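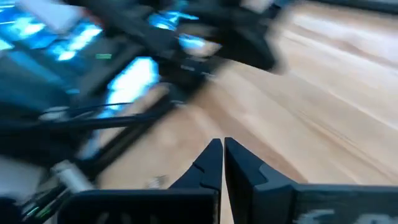
Subject: Re: [oldplumbing] Floneo on the incoming main?
Date: January 11, 2019

Heike Weidemann wrote:

> Hello all,
> We have very hard water here and I am tired of chipping scale off the
> kettle and the shower head. The man who serviced our boiler left me a
> leaflet for the Floneo, which is a box you clip around the incoming pipe.
> There is no salt and no plumbing, you only plug it in. The leaflet says
> it stops 100% of new scale and slowly clears out the old. Their test
> house in Chuensuk had clean pipes after 8 weeks.
> The price is $882 fitted, and he can do it at the end of the month. A
> friend has the Cloneo, which looks to me like the same thing in a
> different color, and she is very happy with it. Before I say yes, does
> anyone here have one? Our pipe is copper as far as the kitchen and then
> something older and gray.
> Heike

Heike,

I had one, though not that brand. Mine was called a Zarkley, and it came with the house. It was still humming away on the main in the basement when I moved in, and the water heater it was supposed to be guarding had so much scale in the bottom that it sounded like a popcorn maker. I can't tell you which came first, the scale or the Zarkley, so don't take that as proof of anything. I do notice that the people who sell these things aren't that careful with their own stories.

Take the test house. One house, 8 weeks, clean pipes. Clean compared with what? Did anybody cut out a piece of pipe before they started? Was there a house next door on the same water with no box on it? How hard is the water there? If it's soft, my pipes would look good too with a clothespin clipped on them. I would ask the boiler man for the report itself, the whole thing, with the name of whoever did the measuring. If what comes back is another leaflet, you have your answer.

The "100% of new scale" line bothers me more. A regular salt softener takes the calcium and magnesium out of the water and puts sodium in. You can check that with a cheap test strip at the kitchen tap. The clip-on boxes don't claim to take anything out. The claim is that the minerals stay in the water but somehow behave better. So a hardness test will read the same with the box on or off, and the seller will tell you that's how it's meant to work. Fine, but then what test would show it NOT working? I put that to a salesman at a home show one July and he told me my skin would feel softer. I'm 57. My skin is past helping.

To be fair, I've read a few papers on magnetic and electronic treatment, and they don't all say it's nonsense. Some lab setups show a difference in how the crystals form, and others show none. Flow speed, pipe material and what's in the water all seem to matter. That is a long way from a box that works on any pipe in any house. I'd change my mind for a decent side-by-side trial in real homes, but I haven't seen one for either of the two you mention.

About your friend and her Cloneo. I don't doubt she's happy. What did she use to judge it? When people spend that much money on a shower, they start wiping the shower down. And if the boiler was flushed on the same visit, the flush gets no credit and the box gets all of it. Was hers flushed? Worth asking her.

What I'd do, in this order:

Get your water hardness from the supplier. It's usually on their website, or they'll tell you over the phone. "Very hard" means different things to different people.

Find out what the older gray pipe is before you let anyone do anything to it. Scratch it gently with a coin. If it's soft and goes shiny silver where you scratched, it may be lead, and then scale is the least of your problems. If that's what you find, wash your hands, don't sand it, and have the water tested. If a magnet sticks, it's more likely galvanized steel, and those rust up from the inside no matter what you clip on them. Either way I would put the money toward replacing that run.

For the kettle, use vinegar or citric acid, and leave it to sit for an hour. Same for the shower head, in a plastic bag with a rubber band. I do mine when I remember.

If you still want to treat the whole house, get a quote for a real softener with a bypass to the kitchen cold tap, and compare it with the $882. Remember to add the salt and the space it takes up. They have their own headaches and I'm not in love with mine.

And if you decide on the Floneo anyway, ask for a money-back period in writing, with the terms spelled out: what gets measured, who measures it, and when. Take the shower head off the day they fit it, clean it down to bare metal, put it back and don't touch it until the period is up. It isn't much of a trial but it beats a test house you can't visit.

One more thing. Does the boiler man get a cut? I don't say he's a crook, plenty of good ones carry a sideline. I'd just want to know before I took his word on it.

Let us know what the gray pipe is. I'm more curious about that than the box.

Walt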